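Workshop notebook, Clondgate
May 9, 2026

Morning spent on the Jidodar, which is what we've all ended up calling the old valve trombone that came in with the Stondley band's things in April. I'd promised myself I would write this up properly while it's fresh, so bear with me if I go on a bit (Yutong, you can skip to the part about the mutes, I know you will).

First the second valve. It had been sluggish coming back up, and I'd blamed the spring, as one does. Swapped it for one from the drawer and there was no change at all. Took the whole thing down again, cleaned the casing with a lint-free cloth on the rod, and there was a little ridge of old lime right at the bottom where the rod never quite gets to when you're in a hurry. Left it in the weak acid bath for a while, rinsed, oiled, put back the original spring. It moves beautifully now! Lovely soft thump, no clatter. I'd like to play it in for a few evenings before I say it's cured.

The bell has an old crease near the rim and I have decided to leave it be. The owner is fond of the sound as it is, a bit dark and furry in the middle, and I've seen too many bells come back bright and characterless after somebody got keen with the rollers. If it opens up into a crack we'll think again.

Then the recording. Yutong Jia came by with the small recorder and we did 4 takes of the same slow tune, two open and two with the new cup mute, with the player's chair kept on the tape mark. I wanted to hear whether the valve noise was getting onto the recording or whether I'd only been hearing it because my ear was on top of it. Listening back over tea, I can hear it in the first take, under the long low note, and then I lose it. Yutong hears it in the second as well, and she has better ears than I do, so I've written down second as well.
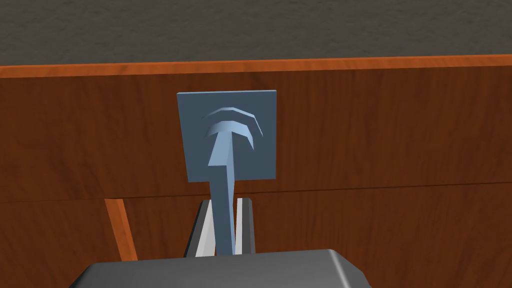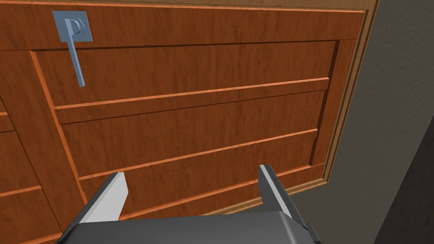 Wood-grain panelling, two views; the second has the lever handle.

Now, the mutes. The cup mute that we turned up from the Jia pattern is a good deal better than last month's. The cork strips are thinner and it sits further in, so the pitch doesn't creep up the way it did. Played softly it has that nice far-off quality, like somebody practising two gardens away. Played hard it still buzzes somewhere between 1000 and 3000 Hz, and I can't find where the buzz lives. I pressed on the seam with my thumb and it went away, then I pressed on the opposite side and it went away there too, so that told me very little. My guess is the glue at the base. I'll run a fresh line of it and leave the mute clamped overnight, then try the same loud passage again.

The straight mute is finished as far as I'm concerned. Stuffy at the bottom, sweet at the top, and the player liked it enough to ask whether he could borrow it for the improvising evening. I said yes, provided it comes back with its cork on.

A note on the tuning slide, which I nearly forgot. It's pulling unevenly, one leg tighter than the other, and I suspect it was put back together slightly out of parallel in some earlier repair. It's playable. I've greased it with the heavier stuff and marked the tight leg with a dab of pencil so that whoever gets to it next needn't hunt about.

Still to do: glue on the cup mute, new water key cork (the one on there is more hope than cork), label the takes before we muddle them up, and ring Stondley about whether the case should be relined or only patched. Yutong is taking the files home to tidy up the levels. Valve oil is getting low again, so that goes on the order with the cork sheet.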